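Snack wrappers: why so puffy, why so crinkly?

Filed under: Kids Ask > Food & Kitchen
February, by the Skakville Kids Page desk

Grab a snack from the cupboard. Don't open it yet! Squeeze it a little. Feels like a pillow, right?

That puff isn't there by accident. And no, it isn't just the snack company being sneaky (lots of kids write in to ask this). It's mostly a gas called nitrogen. Same stuff that makes up most of the air you're breathing now. The packing machine squirts it in right before the bag gets sealed.

Why bother? Two reasons.

One. Oxygen, another gas in the air, makes oily snacks go stale and taste kind of like old crayons. Nitrogen doesn't do that. Push the oxygen out, snack stays good longer.

Two. Cushion. Snacks ride in trucks. Trucks bounce. A flat bag of chips going from Cestham to Jandmont, 65 miles of bumpy road, would be a bag of crumbs.

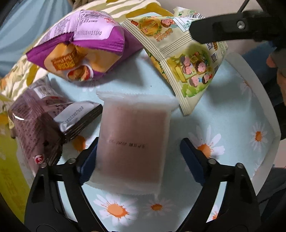

OK so next, the crinkly edges. Look at the ends of a wrapper. Little ridges, all squished together. Those are called crimps. Two hot metal jaws with teeth bite down on the plastic, the inside layer melts just a tiny bit, and it sticks to itself. No glue needed. The ridges help the seal hold tight.

Cakes and soft pastries need a good seal too. Not for crunch, for squish! A soft cake left out on a plate dries up and goes hard. A cracker left out does the opposite, it soaks up water from the air and goes bendy. Funny huh. Same air, differnt snack.

Now the writing. So much of it, and so small.

- Nutrition box. How much sugar, salt, fat and so on.
- Barcode. Black stripes the store scanner reads. Beep.
- QR code. The square with the speckles. A phone can read it and open a web page.
- Dates. When it was made, or when to eat it by. Often stamped on last, so it can be crooked or a bit smudgy.
- Batch number. Says which bunch of snacks this one was made with. If something goes wrong with one bunch, the company knows which ones to pull off the shelves.

Try this at home

You need 2 crackers and one zip bag. Put one cracker in the bag, squeeze the air out, zip it. Leave the other on a plate. Wait till tomorrow, same time. Snap them both. Which one is louder? If the weather is really dry you might need an extra day or to.

Last thing, bins. Most shiny snack wrappers are layers of stuff stuck together, so lots of towns can't recycle them with the bottles. Ask a grown-up to check the rules where you live. And flatten them first, they take up less room.

More from Kids Ask
Why do onions make you cry?
How does popcorn pop?
What is inside a chocolate wafer?
75 words for bread
Sezer the Squirrel's lunchbox quiz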